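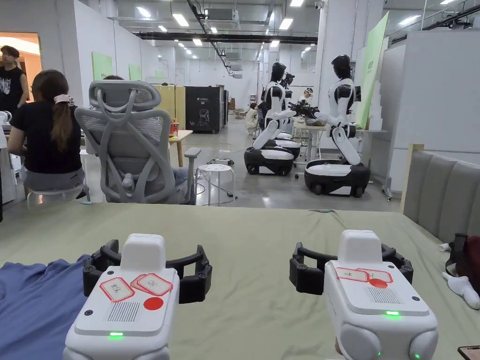
Hand grippers on the green sheet, with the wheeled crowd at work farther back.

Can a machine make the bed yet?

Household Tips from Detness, updated 30 Jun 2019

Every April I clean the house from top to bottom, and every April I get mail asking whether it's worth holding off on the chores until a robot can do them. I've been writing this page long enough to remember when the same people were holding off for self-cleaning curtains. So, chore by chore, where things stand and what to do in the meantime.

Floors. Yes, more or less. A robot vacuum will do a decent job on a bare floor if you first do the harder half of the work, meaning cords, socks and anything with a fringe. Coil loose cables and hang them on a hook before you press the button. My Pumine once ate a phone charger and then sat under the sofa chirping about it until I moved the sofa. Empty the bin every time, and cut the hair off the brush roll with a seam ripper. Scissors will get you there too, but you'll nick the bristles.

Dishes. The dishwasher is a robot that we stopped calling one as soon as it worked. It still won't load itself. Plates face the spray, bowls lean, wooden spoons stay out. If the glasses come out cloudy, run it empty with a cup of white vinegar on the top rack.

Laundry. Washing and drying, fine. Folding, no. Grustadau sells a folding board for 44 dollars, which is a lot of money for a hinge. A flattened cardboard box cut to the width of your shirts works as well and can be replaced from the recycling pile. Fold T-shirts face down, sides in, bottom up, done. Towels in thirds the long way.

The bed. This is the one people hope for most, and the one I'd bet against longest. A plate is the same shape whenever you reach for it. A sheet has a new shape every time you so much as look at it. Pinching one is easy enough, with fingers or jaws, but then you have to know which bit you've pinched, and whether pulling on it will straighten the far side or drag the whole business onto the floor. I've been at it for decades and I still put the fitted sheet on sideways.

Until help arrives:

Clear the bed before you start. Cups, phones, toys, yesterday's shirt. Smoothing a sheet around a paper cup is slower than moving the cup.

Start at the headboard and work toward the foot. Do one side completely, then walk around. Going back and forth doubles the mileage.

Sweep wrinkles toward the nearest edge with the flat of your forearm. Fingertips only move them somewhere else.

If the sheet creeps, clip it at the edge. Small plastic clips are kinder to thin cotton than metal ones. Buy a color you'll notice, or you'll wash them with the sheets.

Mark the middle of the top hem with 2 stitches of colored thread. Line that up with the middle of the headboard and the rest is just pulling.

Change the sheet on a day when you have five spare minutes and no audience.
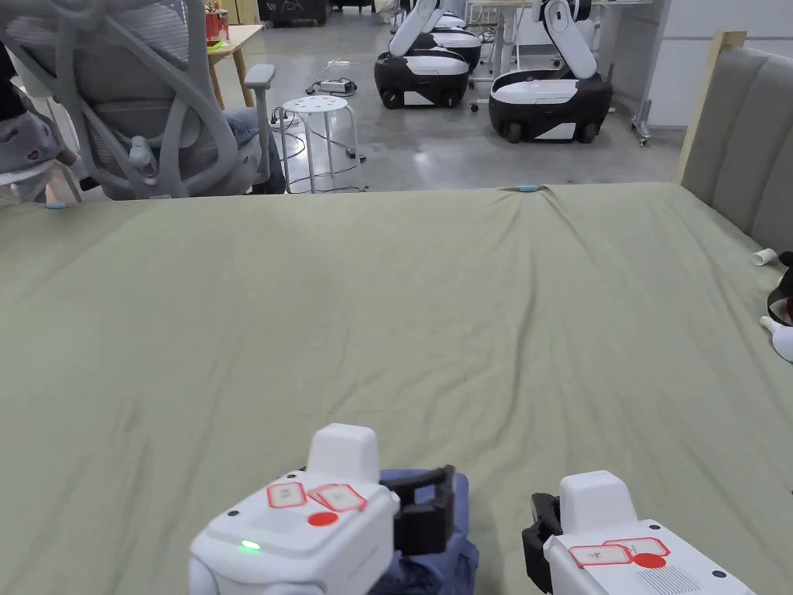

Nakpan wrote in to object: "You're too hard on them. My mother's hands are bad, and a machine that got the sheet halfway straight and took a whole morning over it would still beat what she has now, which is me on weekends. Slow is fine. She's in no hurry."

Fair enough, and I take back part of my sneer. For stiff or sore hands, a light quilt in place of a sheet and blanket cuts the job down to one layer. Sew a loop of wide ribbon to each top corner so there's something to hook a wrist through. Leave the quilt untucked. A flat sheet folded under at the foot only will stay put for most sleepers, and it saves all that lifting of the mattress.

Dusting. No. Damp microfiber cloth, top shelf first, and take the ornaments off before you wipe.

Windows come next month, along with the letter about the squeegee.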